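Brolside Makers Forum > Builds > Robots and automation
Thread: Soft gripper pads for a home arm – casting my own sheet

Dernitik
Posted 5 May 2024
Hello all. I am building a small arm at home for sorting fruit, and the hard plastic fingers leave marks on everything softer than an apple. I would like to put soft pads on them. The ready-made pads are expensive when you need several sizes, so my plan is to cast one large sheet and cut the pads from it. Has anyone here done this? I am worried about the thickness and also about bubbles. My fingers are 79 mm long.

pereyra_bench
Do not cast a sheet. Print a small mould for each finger and fill it. You get the same pad each time, with the screw holes already in place. A sheet is never flat unless your floor is flat, and floors are not flat.

Bolletti
I disagree a little with this. Moulds are good when you know which pad you want. Dernitik does not know yet, I think. With a sheet you can cut four shapes in one evening and throw away three.

pereyra_bench
And with a sheet you pay for a lot of material which goes in the bin. The last time I tried it, the middle was almost double the edge. My gripper closed crooked and I spent a week looking for the fault in the servo code.

Dernitik
Thank you both. Bolletti, which thickness do you use? And do you glue the pad or screw it?

Bolletti
4 mm for the small gripper, more for the big one. I glue, but first I roughen the plastic with sandpaper. Screws pull through the soft material after some time, at least they did on mine. Please measure the current of your motor before and after you fit the pads. Mine needed a lower limit in the software, because the soft pad holds with less force and I was squeezing for no reason.

quietgearbox
Can I ask why not use a piece of bicycle inner tube? I have it on my arm in the shed, 977 picks in the last test and it dropped only a few. Costs nothing.

pereyra_bench
Inner tube is fine for boxes. For a ripe plum it is too thin, you feel the hard finger behind it.

quietgearbox
I pick bolts, so I cannot say anything about plums.

Bolletti
I made a new sheet at the Brolside workshop this weekend, for the wide gripper, so I can add one picture to the discussion.

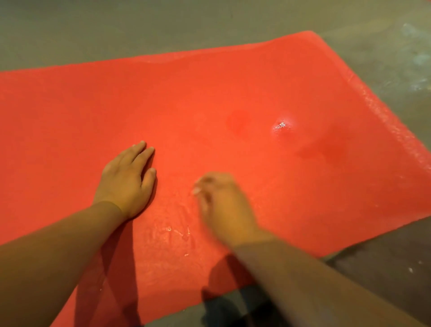 The thickness is still my biggest problem, and in this point pereyra_bench is right. I do not try any more to get the whole sheet the same. I go over it slowly with my hands and feel for the even places, and I cut the pads only from there. The two darker dips towards the right are no good for a pad, so I will cut around them. I also leave a wide strip along the right side, where you see all the small bubbles. A pad with bubbles on the surface tears there first, I learned this with a batch that lasted only 103 cycles. The smoother part to the upper left should be enough for both fingers and a spare pair.

pereyra_bench
You see, you throw away half of it.

Bolletti
Not half. And the offcuts I use under the base of the arm, against the noise.

Dernitik
This helps me very much. Is the floor a good place to work? I have only a kitchen table, and it is not so steady.

Bolletti
For me it is good because the sheet is big and I have no table of that size. For pads of 79 mm you do not need such a big one. A kitchen table is enough if you put a level on it first and correct the legs with cardboard. Cover it well.

rustyaxis
One more thing which was not mentioned. Write on a piece of tape which side was up when you cast it. On my sheets the two faces do not grip the same, and if you mix them the fruit turns in the gripper when it closes. I lost a whole Saturday with this, and I was sure it was the camera.

Dernitik
I did not think about the two sides at all. Then I will do it like this: one small sheet on the table, tape on the top side, cut two pads from the best part and glue them. If the result is bad I try the printed mould from pereyra_bench.

pereyra_bench
I will send you the file anyway. It is made for fingers a bit shorter than yours, so you have to change the length – the width can stay as it is.

Dernitik
Thank you, please do. My printer is free from tomorrow evening.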